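Vindel Home Automation Working Group
Minutes of the meeting of July 25, 2024, Vatville office
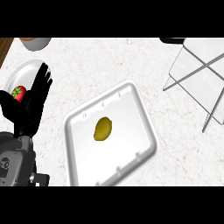
1. Simulation of kitchen chores
The group discussed if a machine can put food away after shopping without help from a person. Sustora presented the present state of the work. The task is limited to one kitchen counter, with a plate, a tray and a few pieces of food. In the simulated kitchen the lemon is in the white tray and the tomato is by the plate, close to the fingers of the hand. The members agreed that the tomato is the more difficult of the two, for the reason that it must be held softly and the rim of the plate leaves little room for the fingers.

2. Results
Sustora reported 2,000 simulated attempts. In 97 percent of them the food was moved to the correct place. The Tạ workshop asked if this number includes attempts where the food was pressed too hard. Sustora answered that it does not measure the pressure at this moment. The group was of the opinion that the number should not be shown to customers before this is corrected.

3. Real kitchens
Vindel informed the group about its visits to four households in July. All of them would like help with clearing the table and with loading the dishwasher. None of them asked for help with fruit. It was remarked that a marble counter reflects the light strongly, and that such a surface should be tested with real cameras also.

4. Shop floor
The Tạ workshop would like to use the same hand for filling trays with small parts. The discussion was short. The speed is still too low compared with a trained worker, and the group does not recommend it for this year.

5. Decisions
Sustora will add a pressure limit and repeat the attempts.
Vindel will send the list of wished chores to all members.
The question of the dishwasher is moved to the next meeting.

The date of the next meeting will be sent by e-mail.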